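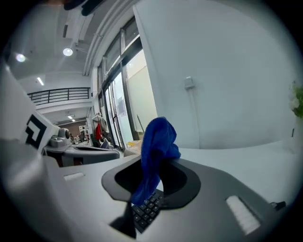 Blue towel over the keyboard, desk side of the office.

To: Pronero shared-desks list
Subject: Re: Cloths for keyboards, and what to do with the blue ones
Date: 4 August 2020

Replying to the list, as two people asked me the same thing off-list.

> We changed over to the fuzzy blue towels in June and I have a few
> questions before I write the desk card. Are they fine for keyboards,
> or only for the desk surface? Do we spray the cloth or the keys? And
> how many washes do they get before they go in the rag bin? The old
> card says 20 but that was for the thin white cloths from Fusell.
> Also, the black keyboards look worse after wiping than before. There
> is a grey haze on the keys and bits of lint along the rows.

In order.

1. Keyboards or desks. Both, but keep separate cloths. A towel that has done a white desk carries grit, and grit takes the shine and then the legends off dark keys. The markings on our black boards are faint to begin with. Fold the towel in four and use one face per keyboard. When all the faces are used, it goes in the wash bag.

2. Spray. On the cloth, never on the keys. Two pulls of the Clureo bottle on one quarter of the towel is enough for a full board. If you can squeeze a drop out of it, it is too wet. Unplug the board first, or turn it off if it has a switch, so that you are not typing into somebody's login screen.

3. Washes. I ran a batch of 41 towels through the machine at the Toom building and kept a tally on the lid. At 20 washes they still picked up dust without streaking. I have not gone further than that, so leave the number on the card as it is. Warm wash, no softener, no dryer sheets. Softener coats the fibres and the towel then pushes dust along the key rows.

4. The haze. I think this is two separate problems. The haze is cleaner residue. It shows on black plastic and not on the white desks, which is why the desks seemed fine. Go over the keys a second time with a dry face of the same towel. The lint is from towels that were washed with cotton. One load of tea towels is enough to spoil the lot. Wash the blue ones on their own and shake them out before folding.

Method I use, for the card if you want it:

Turn the board upside down over the bin and tap the back.
Brush between the rows with the dry paintbrush, long side first.
Wipe along the rows with the damp face, then across them.
Wipe the space bar and the front edge last, as they hold the most grease.
Dry face over everything.
Leave it five minutes before plugging in.

Do not scrub at a single key. If a mark will not come off in three passes, note the desk and leave it for the monthly clean. Two caps came off in June from people working a corner of the towel under them, and one of the clips was broken.

On stock: the last order was 256 towels. The supplier's next price break is at 400, and I do not think we should go to it. We have nowhere dry to keep that many, and folded stock in the basement store picked up a smell last winter. I would sooner order the smaller lot twice.

One more item, on where the towels live. Please do not leave them bunched up on keyboards or over equipment at the end of a session. A damp one left on the keys overnight puts moisture exactly where we are trying to keep it out — and the next person cannot tell a used towel from a clean one. Used goes in the mesh bag. Clean stays folded on the shelf, fold facing out.

Still open: whether the Clureo refill is the same strength as the bottle. The label on the refill gives no dilution. If anyone has the data sheet, please post it here and I will add a line to the card.

-- 
Desk supplies, Pronero
To leave this list, reply with "unsubscribe" in the subject line.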